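デジタル化という名の引っ越し

祖父の家から出てきた紙の山を、ようやくデジタル化しはじめた。

山、と書くと大げさに聞こえるかもしれないが、衣装ケースに4箱ある。中身は手紙、領収書、町内会の回覧、戦前の絵葉書、それから祖父が曾祖父の代から引き継いだらしい帳面。親戚一同の総意は「大事なものだから捨ててはいけない」で、同じく総意として「うちには置けない」だった。そんなわけで独身で押し入れの空いている私のところへ来た。歴史というのは、だいたい押し入れの空いている人間のところに流れ着くのだと思う。

最初は図書館の郷土資料室に相談した。個人の文書を預からずにその場で撮影して返してくれる催しがあると聞いて、いそいそと電話をかけたのである。電話口の方はたいへん親切で、今年の分は先週終わったと教えてくれた。来年の予定は未定、ただしご自身で撮っておかれるのもよいですよ、とのこと。親切な人に親切に断られると、もう怒るところがない。

それで自分でやることにした。スキャナは Drostell という聞いたこともないメーカーの中古を買った。説明書は英語とドイツ語とたぶんポーランド語で、日本語のページには「安全のために」しか載っていない。おかげで安全には詳しくなった。使い方のほうは、変なボタンを押しては戻すという、先人もきっとやったであろう方法で覚えた。

始めてすぐにわかったのは、時間を食うのは読み取りではなく名前をつける作業だということだ。帳面の一ページを読み取るのは一瞬で、そのファイルを何と呼ぶかで三十分悩む。「手紙」では困る。全部手紙だからだ。日付で呼ぼうにも、昔の人は「九月十日」と書いて年を書かない。自分たちは何年か知っているのだから当然である。こちらの都合など知ったことではない。

消印が読めれば勝ち、読めなければ切手の額面、それもだめなら文面に出てくる米の値段や誰それの結婚の話から当たりをつける。一度、「先日の大水」という一言だけを頼りに、市史の災害年表を三晩めくったことがある。該当しそうな大水は2件あった。どちらも九月だった。ファイル名は「大水のあと(どっちか)」にした。後世の研究者には申し訳なく思っている。

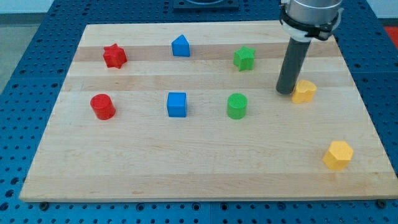

星形は赤と緑。

整理用のソフトは二つ試した。最初の Cirnulham は、登録画面に「主題」「副主題」「関連主題」という欄があって、全部埋めるまで保存させてくれない。味噌の領収書の関連主題とは何か。しばらく考えて「大豆」と入れ、翌日アンインストールした。

次の Clinivow は寛大で、何も書かなくても保存できる。寛大すぎて、最初の一週間に取り込んだ分には本当に何も書いていない。寛大な相手にはつけ込む性格だということが、四十を過ぎて判明した。今はその無名の一群を少しずつ開いては、これは何だったかと眺めている。自分で作った謎を自分で解いているわけで、趣味としては安上がりなほうだろう。

肝心の中身の話もしておくと、期待していたような大発見はない。親戚の一部は、うちは昔そこそこの家で、何か由緒ある書付が出てくるはずだと信じている。帳面を読むかぎり、うちはそこそこの家というより、そこそこの借金のある家だった。几帳面に利息まで書いてある。返したかどうかは書いていない。法事の席でどこまで報告すべきか、いまだに決めかねている。

面白いのはむしろ回覧のほうで、どぶ掃除の欠席者への苦言、祭りの寄付の額をめぐる遠回しな応酬、犬をつないでおいてほしいというお願いの三度目。三度目は字が大きい。立派な郷土史の本には載らないが、町の声としてはこちらのほうがよほど耳に近い。犬の飼い主が誰だったのか、私はもう見当がついているけれど、ご子孫がまだ近所にお住まいなので書かない。

個人情報の扱いは、素人なりに気になっている。郷土資料室の電話の方も、公開するなら名前は伏せたほうがよいと言っていた。手紙を書いた人は、孫の代になって知らない道具で読み取られるとは思っていなかったはずだ。恋文らしきものが一束あって、これは読み取りだけして中は読まないことにした。読み取りの途中で目に入ってしまった分については、目が悪いということにしてある。

Pastor という外付けのハードディスクに、今のところ2761枚入っている。このうち名前がついているのは2283枚。残りは先ほどの寛大な一週間の産物と、字がくずれすぎて、これが文章なのか筆の試し書きなのかもわからない紙である。一枚だけ、読める人に見せたら「これは逆さまです」と言われた。ひっくり返したら普通に読めた。煙草屋の釣り銭の覚え書きだった。

原本はどうするのかと、よく訊かれる。データにしたのだから捨てればいいと言う人もいれば、データなど十年で読めなくなるから紙こそ残せと言う人もいる。両方の言い分を聞いた結果、ハードディスクも紙もうちにある。つまり荷物は増えた。中性紙の箱というものを買ってみたが、これが思いのほか高く、祖父の衣装ケースよりずっと良い住まいになってしまった。

防虫剤は文書に良くないらしいので、代わりに押し入れの戸をときどき開けて風を入れている。開けるたびに古い紙の匂いがして、隣に掛けてある冬のコートにもすっかり移った。去年の冬、電車で隣の人に少し席をずらされたのは、たぶんそのせいだと思う。

次は絵葉書の箱に取りかかる。裏に通信文、表に風景があるので、どちらを表と呼ぶかで早くもつまずいている。葉書の世界では宛名のある側が表なのだそうだ。すでに逆につけたファイル名は、連休にでも直すつもりでいる。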